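Tolero Community Gaming Club
Minutes of the December general meeting

Meeting opened at 7:05 p.m. Rok Dimitrov in the chair. Minutes of the previous meeting were read and accepted with one correction: the Kulwood match was a loss, not a draw.

1. Membership and money
Paid membership stands at 82. The club account holds $431 after the server bill. Two members are behind on dues and will get a reminder by email. The request to lower dues for students was put off until the spring, when the new hall rate is known.

2. Winter tournament
Sign-up is open for the winter build-and-battle tournament. Teams will have 6 players. There was a long discussion on whether substitutes can be swapped in between rounds. Rok said last year's rule was read three different ways by three different referees. Agreed: one substitute per team, named before the first round, no changes after that.

Kulwood has asked to send two teams. Approved, as long as both are signed up by the deadline like everyone else.

The map vote was close. Zomholm will be used for the early rounds and the final. A few members feel Zomholm favors teams that camp the north bridge. The chair noted the complaint and the vote stands.

3. Cropper mod
The current version of the Cropper mod crashes when a player leaves during the harvest timer. Players on older laptops also report stutter in the night levels. Agreed to go back to the previous version for club nights until a fix is out. Saved farms from the new version will not load in the old one - members should keep a backup copy if they want to return to them later. Password for the club server will change on the same night.

4. Voice chat
Two complaints about shouting in the open channel. The rule stays the same: one warning, then muted for the evening. Push-to-talk will be the default for new accounts. A proposal for a separate channel for parents did not find a seconder.

5. Snacks and room
The soda price goes up to match what the store charges. Energy drinks will still not be sold to members under 16. Whoever closes up needs to check the back door - it was found unlocked after the last club night. Extension cords go back in the gray bin, coiled. 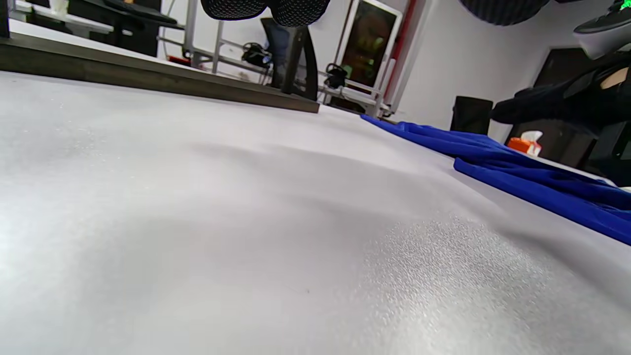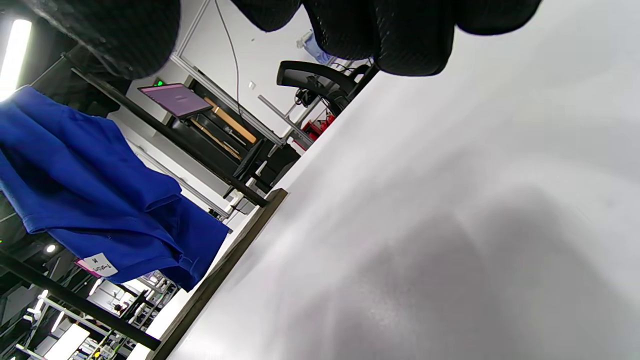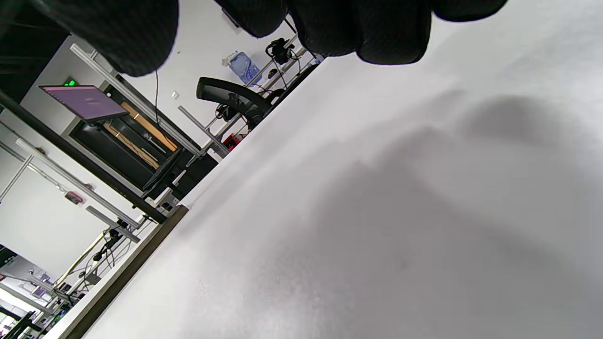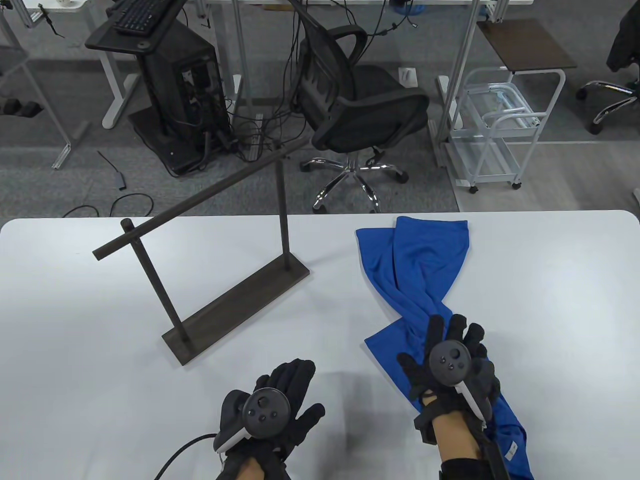 6. Other business
The loan list for headsets is out of date. Members who have one at home should write their name on the sheet by the door. A question about streaming the final was left open until we hear back on the hall's upload speed.

Meeting closed at 8:40 p.m.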